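Search this site
Type and press enter

How to Get Your Household Ready for a Hurricane Without Losing Your Mind or Your Deposit

By Joelle Boutros
7 min read

I have sat through five named storms in the same rented duplex in Mernon, and I prepared properly for two of them. During the other three I ate dry cereal by flashlight and learned things about my neighbors through the wall. What follows is the method I use now. It takes one long afternoon if you start in the right month, and one very bad night if you start when the man on television has rolled up his sleeves.

Start early. I do mine in March, when the hardware store still has staff standing about with nothing to do and plywood is just a kind of wood.

1. Find out what zone you live in

Your county has a map of evacuation zones. Look up your address, write the letter of your zone on a piece of paper, and tape it inside a kitchen cabinet. Do not trust your memory. My neighbor Georges Darwish spent two seasons believing he was in Zone C, on the strength of a conversation at a cookout. He was in A. He had also told the rest of the street they were in C.

An evacuation zone and a flood zone are different maps made by different people for different purposes. One tells you when to leave. The other tells you what your insurer thinks of you. Check both.

2. Decide where you would go

Pick a place inland and ask the people who live there. "We could always go to my sister's" is a sentence that should be heard by your sister at least once before August.

Then pick a second place, in case the first one is full of your sister's in-laws. Write down two routes to each. If you have pets, call ahead, and ask about size limits. Many public shelters take animals only with a carrier and vaccination papers, and a few don't take them at all.

Fill the tank when a storm first gets a name and a vague interest in your coast. Gas lines form faster than anything the weather service tracks.

3. Store water

The usual advice is a gallon per person per day. Most lists suggest enough for three days. I keep enough for five, having once been on day four with a toddler and a can of peaches.

You don't need to buy it all in bottles. Clean food-grade jugs from the tap will do, labeled with the date and kept somewhere dark. Fill the bathtub the night before landfall too. That water is for flushing. Tell everybody in the house it's for flushing, including whoever is tall enough to dip a coffee pot in it.

4. Buy food you already eat

Every year I watch people load carts with canned food they have never liked and will not begin to like in the dark. Buy what you'd eat on a lazy night: peanut butter, crackers, tuna, fruit cups, the good granola bars. Check that you own a can opener with a handle you turn. The electric one is going to be a paperweight.

Formula, diapers and pet food go on the same list. So does coffee, if you are the kind of person who should not be spoken to without it. Instant is disgusting and you will be grateful.

5. Put the papers in one bag

Insurance policy, lease or deed, IDs, prescriptions, birth certificates, vet records. Put them in a zippered waterproof pouch and put the pouch somewhere you could find it half asleep. Photograph everything as well and store copies where you can reach them from somebody else's phone.

Walk through every room taking video while you're at it. Open the closets. Read serial numbers out loud in whatever voice you like. If you rent, film the walls and ceilings with special care. My former landlord and I once had a lively correspondence about a stain that was older than my tenancy.

6. Deal with the outside

Anything in the yard that you can lift, the wind can lift too, and it has less respect for windows. Grills, planters, chairs, wind chimes, the trampoline you've been meaning to sell. Bring it in or tie it down. After one storm I found 11 garden gnomes against my back fence, none of them mine and only one of them broken.

Put up shutters or plywood if you have them. Tape on the glass does nothing useful. It will leave an X-shaped residue that you can scrape at until Thanksgiving.

7. Charge things

Phones, battery packs, flashlights, the radio. Get a radio with a crank if you can. Turn the fridge and freezer to their coldest settings the night before, then leave the doors shut. A closed fridge holds for about four hours without power. A fridge opened every ten minutes by someone checking on the cheese does not.

Generators live outdoors, well away from doors, windows and vents. The garage is not outdoors, even with the door up. I'm not going to be funny about this one. Carbon monoxide kills people after every big storm.

8. Rehearse it once

Set a timer and have everyone pack as if they were leaving. Our first try took 18 minutes and produced a guitar, no shoes, and a cat in a pillowcase. The second went better. The cat did not attend. 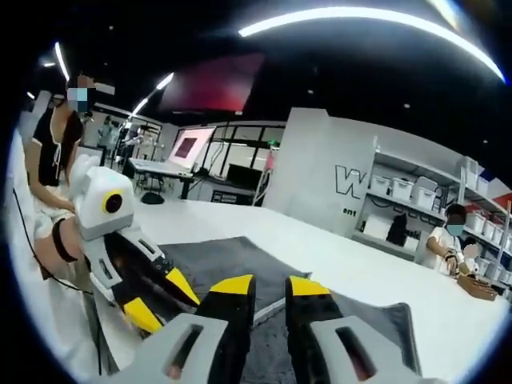
9. Know what to do when it's over

Stay in until officials say it's clear. The calm in the middle is the eye, and the back half of the storm is on its way with the wind coming from the other side.

When you do go out, treat any downed line as live. Keep out of standing water, which may be hiding a wire, a nail or something with opinions. Photograph damage before you move it. Save receipts for tarps, fans and anything else you buy to stop things getting worse, and call your insurer early, before the hold music becomes a way of life.

Throw out food that has been warm too long. Smelling it is not a test. My friend Hiba Bataineh smelled some chicken after the last one and pronounced it fine, and she has asked me not to describe the weekend.

If a contractor knocks on your door with a truck full of ladders and wants cash up front, take a business card and look up the license number. Good roofers are busy. They rarely have time to knock.

Related
Sandbags: How Many, Where, and Your Poor Back
What Renters Insurance Covers When the Roof Belongs to Someone Else
Rima Karam on Riding Out a Storm With Four Dogs
Reading a Forecast Cone Without Panicking
Haf Gronow's One-Burner Storm Suppers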